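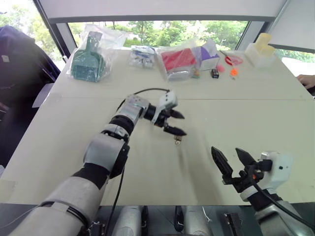
Sisell Parts Catalog Text, data card

Maintainers: Lev Kushnir, Amra Nikolovski
Last revised: 6 July 2024
Format: UTF-8, tab separated, one record per line

Summary

Sisell is a set of 2,000 short product records taken from printed hardware catalogs and typed by hand. Each record holds one catalog line: an item name, a size, a unit of sale and, where the page gave one, a finish. The set was made for testing parsers that split free text into fields. It is too small to train anything large.

Sources

Costeck trade catalog: 758 records
Karagiannis general list: 638 records
Loose price sheets, mixed publishers: the remainder

The Costeck pages are clean and use one layout from start to finish. Karagiannis changes its column order twice, and the size column is sometimes folded into the item name. Loose sheets vary the most and carry a source code of LS in the last column.

Fields

id: integer, stable between releases
raw: the line as printed, including misspellings
name: item name, lower case
size: value and unit, separated by one space
pack: number of pieces per unit of sale, blank if not printed
finish: free text, blank if not printed
src: CO, KA or LS

Fractions in raw are kept as typed characters (1 3/4). In size they are converted to decimals. Inch marks become "in" and foot marks become "ft". Metric sizes are left in millimeters. Do not compare size across units without converting first.
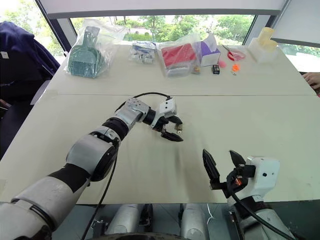 A blank pack field does not mean one piece. Several sheets leave the column empty when the item is sold by weight, and the weight may appear in raw without being moved to any other field. We considered a separate weight field and dropped the idea after the first pass, when the two typists disagreed on too many rows.

Typing and checks

Every record was typed twice. Mismatches were settled by Nikolovski against the printed page. Spacing differences were ignored. The script compare.py reproduces the mismatch report from the two files in /typed.

Known problems

Dimensions of wood screws mix gauge and diameter. Gauge is written as a number sign followed by the value.
"Do." and ditto marks are expanded in name but left alone in raw.
Some finish values are abbreviations we could not resolve. They are copied as printed.
Left and right hand hinges are separate records even when printed on one line, so raw repeats for these.

Splits

test.tsv has 1,000 records drawn at random across all sources. Everything else is in dev.tsv. The split was redone in March to keep repeated raw lines on the same side. Scores from the earlier split should not be compared with current ones.

Loading

The files load with Fellow 2 or any reader that accepts tabs. Turn off quote handling. Inch marks will otherwise be read as open quotes and swallow the lines that follow.

Corrections

Send the id, the field and the proposed value. Changes to raw need a scan of the page.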